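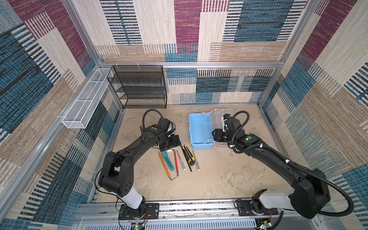

Evaluation of the Idar Two-Arm Kit for Tool Sorting

Leidy Londoño, Edith Ayala, Conall Ó Súilleabháin
Project advisor: Walter Salazar

1. Purpose

The department wants a pair of small robot arms for the second-year automation lab. The current lab uses one older arm that several groups share, and most students get very little time on it. Our project was to buy one candidate kit, build it, run it on a simple task and report whether it is worth buying more of them.

The kit we tested is the Idar, sold by Sternbridge. It cost us $1,188 for both arms, the gripper parts, the control boards and the cables. The aluminum frame is not part of the kit. We built ours from extrusion left over from an earlier course.

We did not compare the Idar with another kit side by side. Where we mention the old lab arm, it is only from our own experience in class.

2. Setup

Both arms bolt to black mounting plates on a wide rail at the front of the frame, one at each end, and reach inward over the floor. The control boards sit low at the front, under the bases, where the indicator lights can be seen from a chair. We first had the boards behind the back wall and moved them after the second time we had to pull out the whole bench to check a connector.

The walls are covered with striped fabric in purple, teal and tan. Gilberto Apaza, who looks after the lab, asked us to use a busy background for the camera tests so that the software would have to find the tools against something harder than plain white. The floor is a mottled beige.

Storage is a black mesh rack on the back wall and a long white mesh basket on the left. We planned to have the arms put tools away on the rack in a later stage. We did not get that far.

3. Assembly

The box says an afternoon. It took the three of us two afternoons and part of an evening, and the manual accounts for much of that. The drawings for the left and right shoulder joints are printed on the same page with the same part numbers, and we built the right one backward the first time. Sternbridge answered our e-mail the next morning with a corrected page, which should be in the box.

The screws are good quality and there were spares of every size. The joints came with their ID numbers already set. On the old lab arm this step alone takes most of a class, so we count it as a real advantage.

Cable routing is the weak part. The gripper cable has to be long enough for the wrist to turn all the way, which leaves a loop standing up behind the gripper when the arm is folded in. On the left arm this loop caught on the rack several times during the first runs. We fixed it in software by limiting how far the arm can go back, but a clip on the forearm would be a better answer.

4. Software

The arms can be moved three ways: by hand with the motors off while the positions are recorded, from a script, or from a desktop program called Ilter that comes with the kit. Ilter is easy to learn. Edith had a recorded motion playing back within an hour of installing it. It does have a habit of losing the right arm if the USB cables are plugged in after the program is started, and the only fix we found was to close it and start again.

For the trials we used scripts. The script library is small and clearly written. Two functions in the documentation do not exist in the version we downloaded.

5. The sorting task

We picked hand tools for the test. They are what students will have on the bench anyway, and they are thin, uneven and harder to grip than blocks. The set has screwdrivers, utility knives, a small hacksaw and an orange-handled tool shaped like a pencil. Blades were kept closed or taped during the runs, and whoever was at the keyboard kept a hand on the power switch.

At the start of a run the tools lie roughly parallel, to the left of the containers. The left arm picks up a tool and brings it to the middle. The right arm takes it and puts it either in the light-blue tray or in the clear box with the hinged lid. Screwdrivers go in the tray and the smaller items in the box. The lid was opened by hand before each run.

We ran 300 pick attempts over the course of June. The total does not include practice runs or anything before we limited the left arm.

6. Results

Thick handles were the easiest. The black-and-yellow utility knife was rarely missed, and the red-handled screwdriver was close behind it. The slim silver screwdriver gave the most trouble. It is light and it rolls, and if the gripper closed slightly off center the tool turned and pointed the wrong way at the handover.

The hacksaw could be gripped well enough but not passed between the arms. Its wire frame hit the right gripper in most positions we tried. In the end we let the left arm carry it alone to the side of the tray.

Repeat accuracy was good for the price. With the arm sent to the same point again and again, we could not see a difference by eye at the fingertips. After long sessions the shoulder joints were warm and the arms sagged a little – enough that the pick height had to be set again.

The striped walls caused fewer problems than we expected. The camera software lost the tools more often from glare on the metal parts than from the pattern.

7. Costs beyond the kit

A second set of rubber finger pads is needed, as ours were worn by the end. Kodikara sells pads that fit after some trimming. A lab would also need a frame for each pair of arms. Our estimate for new extrusion, plates and fasteners is $496 per station, and it could be less if old stock is used.

8. Recommendation

We recommend buying 2 more kits for the fall and keeping ours as the third station. The arms are solid and students can be working on them quickly. Before class use, someone should print the corrected manual page, add cable clips to both arms and write a one-page sheet on the order for starting Ilter.

The hacksaw should be taken out of the standard tool set. Our scripts and the frame drawings are in the project folder on the lab computer, and Walter Salazar has the parts list.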